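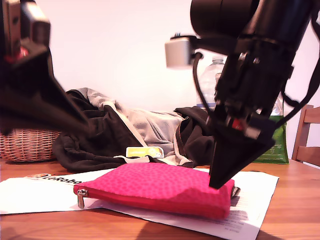
4. Setting out the parts

The Bivine hire set has 18 parts and one full score.

1. Check each part against the packing list before the first rehearsal.
2. Number the bars in pencil. Movement 4, the drowning of the bells, starts again from bar 1.
3. Give the narrator the large-print text – the legend is spoken over the strings.

Caution: do not use ink or sticky tape on hired parts. 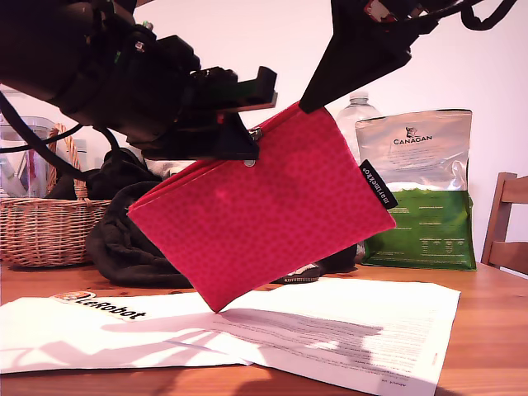 The offstage horn needs a part of its own, folded once and kept apart from the main set. It is easily lost between rehearsals. A zipped pouch in a bright pink will show up well in a dark wing, and can also take a pencil and the cue slip.

4. Place the offstage player 12 paces behind the curtain.

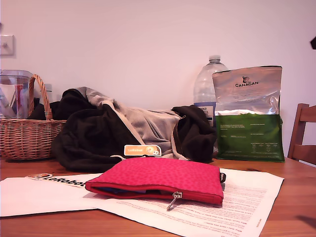
Gun-woo Yeo writes that 12 paces was too far in a small hall, and that the horn came in late until the door was left open.

Note: in halls with fewer than 500 seats, halve the distance.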